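December 17, 2019

Six months since the flood in June. I had meant to write on the exact day and missed it by a few days, because the Prilline account needed its year-end report and I stayed late every evening.

In June I was still at Stadilen, in the events office on the ground floor. We were 25 people then. The river came over the wall at night and I found out from a text message at 5 in the morning. I remember I packed a lunch as usual and drove in, and the police turned me back at the bridge. We had a distributors' meeting planned for that week with 374 guests, and I spent the first day in my car in a supermarket parking lot, calling hotels and airlines. Reet Sakalauskas did the same from her kitchen. Between us we reached everyone but 58 by midnight. The rest we got the next day.

I didn't think much about the office itself until we were let back in. The carpet was gray mud. My desk drawers had swollen shut and one of the men had to break them with a crowbar. I lost my notebooks from eleven years of events, which I had always meant to copy. I kept the stapler, and it still works.

Stadilen closed the events office in the fall. They offered me a place in purchasing and I said no, and then I didn't sleep for a week. Reet had already gone to Fluser, and she put my name in. I started there last month. The pay is a little less. The bus takes 40 minutes and I read on it.

Today I wrote letters to the relief fund donors, which I still do in my own time. The fund stands at over 1,111 gifts. Most are small. Araújo sent another one and asked for no thanks, so I wrote a short card anyway. 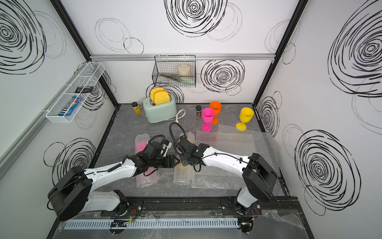

Two arms on the one rail, grippers close together.

Rained from noon on. I looked up the river level twice before dinner, and it was normal both times. I used to never look. My sister called and wants to know about Christmas, and I told her I'd come on the 23rd if I can get the day off. Need to ask tomorrow. Also need to buy stamps and take the brown shoes in.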